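Gurnanura-Garra: episódios com falha de preensão em objetos finos e transparentes

Categoria: Conjuntos de dados / Robótica / Manipulação
Por Tsutomu Ogura — 20 de agosto de 2022
14 partilhas · 3 comentários

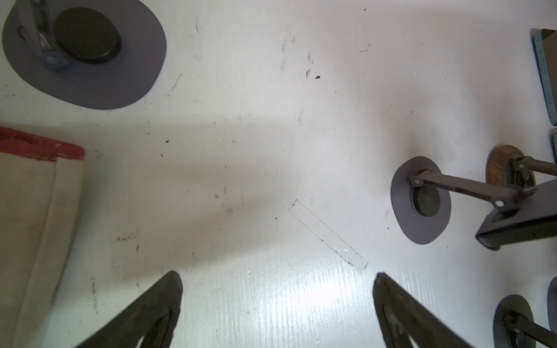
O Gurnanura-Garra reúne 800 episódios de preensão gravados na bancada de Dusville, e 72 deles terminaram com a mesma falha: a garra fecha no vazio, o controlador declara sucesso e o braço segue viagem sem levar nada. São esses 72 que me deixam mais entusiasmado! Falhas limpas e repetíveis são difíceis de arranjar, e estas vêm com o registo completo.

O que correu mal

O detetor de contacto do Asfaw (o nosso controlador de preensão) compara a corrente do motor com um limiar fixo. Com peças grossas funciona muito bem. Com tiras finas e transparentes sobre um tampo branco, o módulo de visão estima mal a altura, as pontas dos dedos roçam na mesa e o atrito faz subir a corrente. O Asfaw interpreta a subida como objeto agarrado.

Demos pelo problema em janeiro, quando a equipa de Rallville treinou uma política com a primeira versão e ela aprendeu, com grande confiança, a transportar ar. As etiquetas automáticas estavam erradas em todos os episódios afetados. A versão 2 corrige-as à mão.

Segurança

Em alguns episódios a força contra o tampo passou de 100 N antes de o braço parar. Ninguém se magoou, mas o limite de força estava desligado na configuração de recolha — erro meu, já corrigido. Se forem reproduzir a experiência, confirmem `force_limit: true` antes de ligar os motores e mantenham as mãos fora da área de trabalho.

Estrutura

- `episodios/` — vídeo da câmara de punho, posições das juntas, corrente da garra
- `etiquetas_v1.csv` — etiquetas automáticas, com os erros originais
- `etiquetas_v2.csv` — etiquetas revistas
- `falhas.txt` — lista dos episódios com falso sucesso

Usem a v2 para treino. A v1 fica no repositório para quem quiser estudar a deteção de etiquetas erradas, que é um tema ótimo e pouco explorado com dados deste tipo.

Limitações conhecidas

A bancada não era limpa entre sessões, e há manchas, riscos e partículas no tampo que o segmentador por vezes confunde com bordas. Os reflexos também atrapalham. Não há leitura tátil em nenhum episódio; os sensores de ponta de dedo ficam para a versão seguinte, e estou ansioso por os experimentar.

Contribuições

Encontraram um falso sucesso que nos escapou? Abram um issue com o número do episódio e o instante aproximado do fecho da garra. Revejo todos.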